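Seltau Refrigeration Service – Field Technician, Commercial Cooling
Posted 2025-11-27

Seltau installs and maintains walk-in coolers, rooftop air conditioning units and split heat pumps for grocery stores, clinics and small warehouses. The opening is on the Bresterora route, a full-time hourly position starting in January. The technician reports to Zanele Nel, service manager.

Duties
Scheduled maintenance on 31 customer sites. Leak checks, refrigerant recovery and charging, compressor and fan motor replacement, control wiring up to the disconnect. Service records are entered on a tablet before leaving the site.

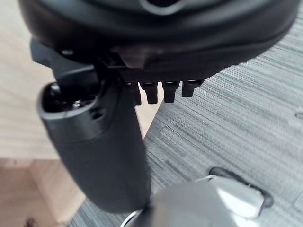
Black housing, with bracket and finger at left.

Requirements
EPA Section 608 certification, Universal type. At least 4 years of field work on commercial equipment. Ability to read wiring diagrams and superheat and subcooling values without supervision. Valid driver's license. Experience with CO2 systems is useful – training is given to those who lack it.

Working hours and on-call
Shifts start at 6 a.m. and end at 2:30 p.m. On-call duty rotates among technicians, one week at a time. Calls after hours are paid at time and a half from the moment the truck leaves the driveway.

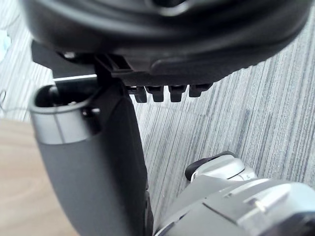 Charvát writes that the on-call week was the part he worried about before signing, and that most of his night calls have been iced evaporators or tripped breakers, closed out in one visit. He adds that summer weeks are heavier and applicants should plan for that.

Equipment and pay
Seltau supplies the truck, recovery machine, vacuum pump and gauges. Hand tools are the technician's own, with a yearly allowance. Pay depends on certification and experience and is reviewed after 3 months. 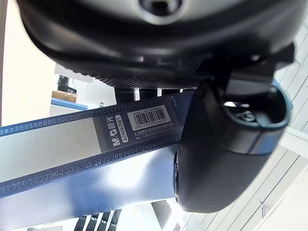 Underside of the housing, with ridged band.

How to apply
Send a resume and a copy of the 608 card to Zanele Nel at the Seva Street office. Selected applicants complete a bench test – brazing, evacuation and one electrical fault – followed by a ride-along on the route. The bench test is paid.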